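3.2 Why people misjudge the length of a dull drive

114 shares · 9 comments

Anyone who has asked a household how long it takes to drive to the county seat will have received several answers, delivered with confidence and often during an argument. The literature treats this as noise. We thought it might be worth treating as a finding, partly for sound theoretical reasons and partly because we had already paid for the survey.

Our sample consisted of 289 adults living in the farm country between Vonon and Drodura, two towns joined by a road that neither of them seems proud of. Each person was asked to estimate the driving time between the two, first for the trip out and then for the trip home. They were then asked to name anything at all that they remembered passing. Vonon has a grain elevator and a bakery. Drodura has a hospital. Between them there is a great deal of between.

The estimates came in high. The typical respondent added 20 minutes to the outbound trip, and people who had grown up in Vonon added 30. The trip home was judged shorter by nearly everyone, in keeping with the well-known return trip effect, though several respondents took care to note that this was only because they were going home and that the road deserved no credit for it.

Schmieder's earlier work on rail passengers suggested that remembered landmarks stretch a journey, since each one gives the memory something to hang time on. If so, our road should have felt short. It has hardly any. Asked for landmarks, people offered the Oltmanns feed store, which is in Vonon and therefore part of the start, or the hospital, which is the end. One man listed "the bend," and we have driven the route enough to say that he was being generous.

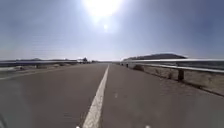 Figure 4. A straight stretch of two-lane road with a solid white line down the middle.

We propose that two kinds of waiting are being mixed up here. Looking back, a trip with few events should shrink. While it is going on, however, a driver with nothing to look at pays attention to the clock, and a watched clock is known to drag. Our respondents make this trip often, some of them weekly, and it seems they answer from the second kind of experience even when we ask about the first. They aren't recalling a drive so much as reporting a grudge.

Edeltraud Schmieder, who read an early draft of this section, objected that a grudge is hard to measure. We agree, and have tried anyway. Respondents rated the road from one to seven on the Zidard Tedium Scale, which was designed for office meetings and needed only light editing. Higher ratings went with longer estimates, and this held after we accounted for age and years of driving. It did not hold for people who usually ride as passengers, most of whom said they sleep.

One limit should be admitted. Drodura has 4,000 residents and Vonon has fewer, so a number of our respondents know each other and had plainly discussed the survey beforehand. Two married couples gave matching answers down to the minute — a level of agreement not seen elsewhere in the data. We left them in. Section 3.3 turns to the question of whether a radio helps.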